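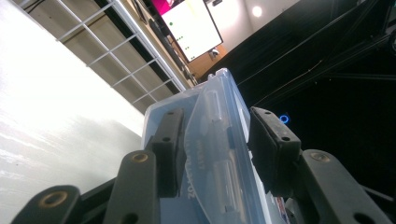 # Where should the plastic containers live?

My project started with a pretty boring problem: the shared kitchen on our floor at Melmont had too many plastic food containers and no good place for them. Every time I wanted one I had to dig, and the lid I found never fit. So for my Everyday Design class I decided to sort the whole lot out and write down what worked (and what really didn't).

I pulled everything out one evening in May and counted it on the floor – 85 containers and 61 lids! My partner for the project, Asabe Edet, matched them up while I kept the list. Anything cracked went straight to recycling. Anything with a missing lid went in a separate pile, and we left a note on the door asking people to check their rooms. A few lids did come home that way, so in the end we had 69 pieces we could call complete sets.

## What we tried

First we stacked everything with the lids on. It looked great for one day, but it took up both shelves and the tall stacks leaned. Then we nested the containers by shape, square with square and round with round, and stood the lids on edge in a dish rack we already had. Asabe wanted to sort by color too, but we dropped that idea when we noticed people only look at size when they're putting leftovers away.

The see-through ones were the easiest to deal with by far. You can tell what's inside without opening anything, so we moved those to the front for food and used the solid ones for dry stuff like tea bags and rubber bands.

## How it held up

I checked the shelf every morning before class for two weeks. The nesting mostly stayed put. The lid rack got messy by the weekend both times, and I'd fix that with a deeper rack if I did this again. I also asked people on the floor to score the new setup out of 100, and the average was 70. The main complaint was that the big containers are too high up for shorter people, so those are moving down a shelf next.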